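Section 6. Chore Mode: Deciding What to Hand Over

This section covers Chore Mode on the Drareo ceiling-mounted arm. Read it after the arm has been mounted and leveled (Section 3) and the stop button has been tested (Section 4). The steps apply to home kitchens, break rooms and small workbenches.

Many owners open the manual at this page first because they want to know one thing: can the arm do the chores? For a few chores, yes, with some setup. For most, it can do part of the job and a person has to do the rest. The steps below will help you sort out which is which in your own room before you depend on it.

6.1 What Chore Mode does

Chore Mode strings together short actions. Each action is one of these: open, close, pick up, put down, push. A chore such as "put the mugs away" is a list of these actions in order. The arm plans each one separately and checks the result before going on to the next.

The weak point is the string. An arm that handles one pickup well can still fail a chore that needs a dozen of them in a row. When you judge a chore, count the actions in it and not the minutes it would take you by hand.

The practice room that comes with the Noiphan planner is where you try a chore first. Nothing can be broken there, and the same list of actions can be run again and again with the objects in different places.

6.2 Before you begin

You will need:

The Noiphan planner, installed on a computer on the same network as the arm
The stop button, within reach of the person running the test
A clear stretch of counter or floor under the arm
Two or three objects you don't mind dropping

CAUTION: Chore Mode moves the arm without asking before each action. Keep children and pets out of the room while a real chore is running. The practice room is safe to use at any time, provided the planner is set to PRACTICE and not to LIVE.

6.3 Running a drawer chore in the practice room

Drawers are a good first test. They need the arm to reach a front panel, work inside a shallow space, and keep clear of the edges.

1. Open the planner and choose Practice from the top menu.

2. Choose Room, then Storage Set. The room loads with a cabinet, several everyday objects and two baskets.

3. Choose the drawer as your work area. The planner marks it as reachable or not reachable. If it is not reachable, move the cabinet in the planner and choose it again.

4. Set the drawer to Open. Leave opening and closing for later tests, so that you are checking one thing at a time.

5. Place one small object in the drawer. A cube is easiest for a first run.

6. Press Step, not Run. Step carries out one action and waits.

7. Look at where the gripper has stopped before you press Step again. It should be close to the object and clear of the drawer's front panel. 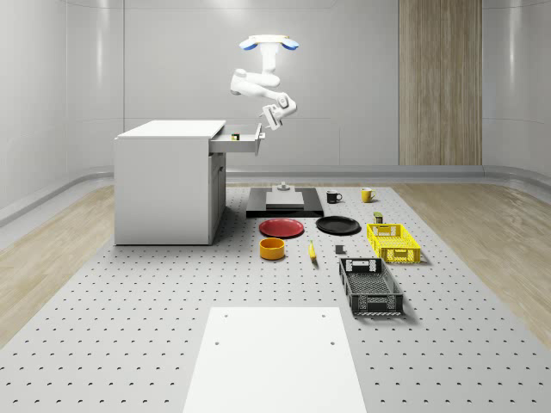
Figure 6-1. Storage Set in the practice room, drawer open, gripper near the small cube.

8. If the gripper is too near the panel, choose Nudge and move it in small amounts. Save the new position.

9. Press Step to close the fingers, and Step again to lift.

10. Choose a place to put the object down. Start with open floor. Move on to a basket once open floor works every time.

11. When the whole list works with Step, press Run and let it go through without stopping.

12. Set Repeat to 100 and leave it. The planner shifts the object a little on each try and keeps a score.

NOTE: A practice run does not wear the arm, so there is no reason to keep the repeat number low. Short tests give a better opinion of the arm than it deserves.

6.4 Reading the score

The score page shows finished tries, failed tries, and the action at which each failure took place. The third column is the useful one.

Failed at reach. The object is too far away or something is in the path. Move the cabinet or clear the path.

Failed at grip. The fingers closed but did not hold. Try gripping from another side. Flat things such as plates are the usual cause, as there is little to get hold of when they lie on a level surface.

Failed at lift. The object caught on something. In drawers this is nearly always the front panel. Raise the lift height before any sideways move.

Failed at put down. The object was let go too high or on top of something else. Lower the release height, or choose a larger target.

Our own long test of a drawer chore ran to 1,222 tries in the practice room. Montri Jaidee, who wrote the planner's score page, sorted the failures by hand afterward. Most came at lift, and most of those went away once the lift height was raised. The grip failures did not go away. We mention this because you will probably see the same pattern, and it is not a sign of a faulty arm.

6.5 Which chores are ready

The list below is for an arm with standard fingers and current software. It is a guide to what we would leave running while we did something else in the next room.

Ready, after a practice run in your own layout:

Moving single, firm objects from an open drawer to a basket
Setting mugs upright in a row, if the handles start out facing roughly the same way
Pushing a drawer closed
Sorting small boxes or blocks into two bins

Possible, with a person in the room:

Opening a closed drawer by its handle
Picking up bowls
Putting fruit in a bowl (soft fruit may be marked)
Unloading a basket where the objects are not stacked

Not ready:

Picking up plates that lie flat on a surface
Anything made of cloth, including folding, hanging and wiping
Anything wet, greasy or hot
Finding an object that is under or behind other objects
Knives and glass

CAUTION: Do not attempt a chore from the third list in LIVE, even if it has scored well in practice. The practice room treats every object as stiff and dry.

6.6 Moving from practice to the real room

A good practice score does not carry over in full. Real drawers stick, real floors are not quite level, and light from a window changes over the day. Expect the first real runs to be worse than the last practice runs.

1. Copy the layout. Measure where the cabinet stands in relation to the ceiling mount and enter the numbers under Room, Edit. Errors here are the most common reason for a bad first run.

2. Set the arm to Slow.

3. Switch the planner from PRACTICE to LIVE. The light on the arm's wrist changes from blue to amber.

4. Stand where you can see the gripper and reach the stop button.

5. Use Step for the first full pass. Do not skip this, however well practice went.

6. Use Run for the second pass, still on Slow.

7. After ten good passes in a row, change to Normal.

8. Run the chore at a different time of day. If it fails only then, close the blinds or add a lamp and try again.

NOTE: If you move the cabinet, even by the width of a hand, go back to step 1.

6.7 Shop and workbench use

Small shops usually get more from Chore Mode than homes do. A bench holds the same parts in the same places, and the same job comes up many times in a day. The arm does well with that.

At the Grirnau repair shop, Kanyarat Phetsri set up one arm to take small housings out of a drawer and place them in a basket at the next station. It took her two afternoons, most of it spent on measuring and on raising the lift height. She still fills the drawer by hand, and housings that come in facing the wrong way still have to be turned by a person. Her figure for a fair workload is one arm, one job, one layout.

For bench use, also do the following:

Fix the drawer unit to the floor or bench so that it cannot creep
Use baskets with openings wide enough for the open gripper
Mark basket positions with tape
Keep a written copy of the action list near the stop button

6.8 If a chore stops partway

The arm holds its position when a chore stops. It does not let go of what it is holding.

1. Press the stop button, even if the arm is already still.

2. Put one hand under the object.

3. Choose Release on the planner. The fingers open slowly.

4. Move the object and anything else out of the arm's path.

5. Choose Home. The arm folds up toward the ceiling mount.

6. Open the score page and read the last line before you start again.

CAUTION: Never pull an object out of closed fingers. If Release does not respond, turn off the arm at the wall switch and see Section 9.

If the same chore stops three times at the same action, take it back to the practice room. If it runs well there and keeps stopping in the real room, send the score file to Rasenmont support through the Help menu and include your room measurements.

Section revised July 10, 2025. The lists in 6.5 replace those in the December edition, in which bowls were listed as not ready.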